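Search products, fabrics, article no.

Clodesard checked table cloth, pink and white 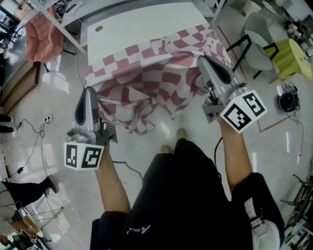
Clodesard is our everyday cloth for the kitchen or garden table. The checks are in pink and white, and they go well with plain plates and also with old flowered ones. We sell it in one size, 200 x 140 cm, which is enough for a table of four people and hangs down a little on each side.

The fabric is woven for us by Ahonen and sewn in our own workroom at Venthorpe. All four sides have a double hem, 15 mm wide. The corners are folded and stitched by hand — this takes more time, but they stay flat after many washes.

Care: wash at 40 degrees with similar colours. Please do not use bleach. The cloth comes folded in a small parcel, so it will have creases when you open it. Shake it, lay it on the table and smooth it from the middle to the edges. If you want it very flat, iron it while it is a little damp. Expect it to become roughly 3 cm shorter after the first wash.

Article no. 107
Price: £19, postage is extra
Matching napkins: see Stadodura, sold in pairs

The next delivery from the weaver is in October. For a longer cloth, please write to Seija Lappalainen at the workroom and tell her the length and width of your table.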